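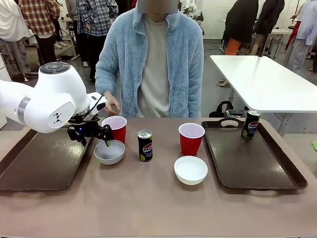 How long does a new ice maker have to stand before you can plug it in?

Two hours, upright, on the spot where you plan to use it. If it came home lying on its side in the back of the car, leave it overnight.

Section 3: Setting up the Jesa countertop ice maker

I wrote this for people who bought their Jesa through the Nazari store and found a leaflet in the box with eleven languages on it and not much in any of them. I've had mine going since December, I've set up two more for relatives, and I've made most of the mistakes below myself. Section 2 covered unpacking, so by now you should have the machine, the basket, the scoop, and the little bag with the spare drain plug. Put that bag somewhere you'll find it again! Mine lives taped inside a cabinet door.

Picking a spot

1. Choose a flat, hard surface that can take the weight of the machine with a full tank. A kitchen counter is great. A wobbly cart is not (the compressor hums, and a cart turns the hum into a rattle).

2. Leave a hand's width of open space on both sides and behind. The vents are on the left side and the back, and the warm air has to go somewhere.

3. Keep it away from the stove, the toaster oven and any window that gets afternoon sun. It will still make ice in a hot corner, only slower, and the cubes come out thin with big holes down the middle.

4. Check that it's level. I set a cereal bowl of water on the lid and look at the waterline from the side. If it leans, turn the front feet — they screw in and out by hand.

5. Let it stand for the two hours. Go do something else.

Note: Don't put it inside a cabinet, even with the doors open. My cousin tried this and the machine kept shutting itself off.

Power

The US model runs on 110 volts and has a three-prong plug. Plug it straight into a wall outlet. I know everybody has a power strip behind the counter with the coffee maker on it, but the compressor takes a quick gulp of current when it starts, and strips don't like that.

Caution: Don't use an extension cord, and don't snip off the third prong to fit an old outlet. If your outlet only has two holes, have an electrician look at it before you go any further.

Caution: Unplug the machine before you move it, drain it or reach down past the basket. Turning it off with the button leaves the inside live.

The first wash

New machines smell like a shower curtain. It goes away, but you do need to wash the inside before you make anything you'd want in a drink.

1. Lift out the basket and wash it with the scoop in warm, soapy water. Rinse well. Neither one goes in the dishwasher (I warped a scoop finding this out).

2. Wipe the inside of the tank with a soft cloth and a drop of dish soap, then wipe again with plain water until you don't see any suds.

3. Mix half a cup of white vinegar, or 118 ml if your measuring cup is metric like mine, into enough water to reach the fill line. Pour it into the tank.

4. Put the basket back, close the lid, plug in and press Clean. The pump will run, stop, and run again. That's how the cycle goes, so don't press anything while it's thinking.

5. When the light goes steady, press Power, unplug, and carry the machine to the sink. Two hands, please. Pull the drain plug on the bottom and let it empty.

6. Fill with plain water, swish it around, and drain. Do that twice. If you can still smell vinegar, do it a third time.

7. Push the drain plug back in until it sits flush. Run a dry finger over it. If your finger comes up wet once the tank is full, the plug is crooked.

Filling it

Use cold drinking water. Ours is hard, so I run it through an Ellard pitcher first, and the ice has been clearer since I started doing that. Tap water is fine if you like the taste of your tap water. Never fill the tank with juice, soda, iced tea or anything else with sugar in it. It gums up the pump, and I haven't found any way to get a gummed-up pump clean again.

Fill to the line and stop there. The line is hard to see in a dim kitchen, so I use my phone light. Too much water and the basket sits in a puddle, which welds your ice into one big brick.

There's no hose hookup on this model. You fill it by hand, every time. The machine does reuse its own meltwater, though, so you'll top it up less often than you'd think.

Making the first batch

1. Press Power. The fan starts right away.

2. Press Size to pick small or large. Start with small. Large cubes take longer, and in a warm room they tend to stick together.

3. Wait. My first batch took 11 minutes. Later ones are quicker, once the inside has cooled down.

4. Listen for the drop. It's a clatter, and it will make you jump the first time. The little arm inside then sweeps the cubes forward into the basket.

5. Throw out the first three batches. They're small, cloudy and they taste of factory.

6. From the fourth batch on, it's yours! Scoop it as you go or let the basket fill up. When ice reaches the sensor, the Full light comes on and the machine rests until you take some out.

Note: The basket is not a freezer. It's insulated and that's all, so the ice slowly melts back into the tank. If you're having people over, start early in the day and move each basketful to a freezer bag.

Setting the timer

Hold Size for five seconds until the lights blink. Each press after that adds an hour, up to twelve. I set mine so there's a fresh basket when I get home. Two warnings from me: the timer forgets everything when the power goes out, and it won't check whether there's water in the tank.

When something's off

Add Water light is on but the tank is full. Usually there's an air bubble in the pump. Turn it off, drain it, refill it, turn it on again. If that doesn't do it, look at the little filter screen at the bottom of the tank and rinse off whatever is sitting on it.

Ice is stuck in one lump. Room's too cool, or the size is set to large. Switch to small and break up the lump with the scoop handle — never with a knife.

Very loud hum. Check the feet first, then check that the machine isn't touching the wall.

Code 725 on the display. That's a sensor fault on the newer machines. Unplug it, wait an hour, plug it back in. Mine did it once and never again. If yours keeps doing it, take it back to the store with the receipt.

Weekly care

Drain it and refill with fresh water once a week, even if you haven't used it much. Once a month I run the vinegar wash again, or the Berden descaler when I have some in the house (follow the amount on its own label). If you're going away, drain it, dry the inside with a cloth, and leave the lid propped open with a folded dish towel until it's bone dry.

Storing it for the winter is in Section 4, along with how to replace the drain plug.

Yasaman Arabzadeh
Last updated March 8, 2026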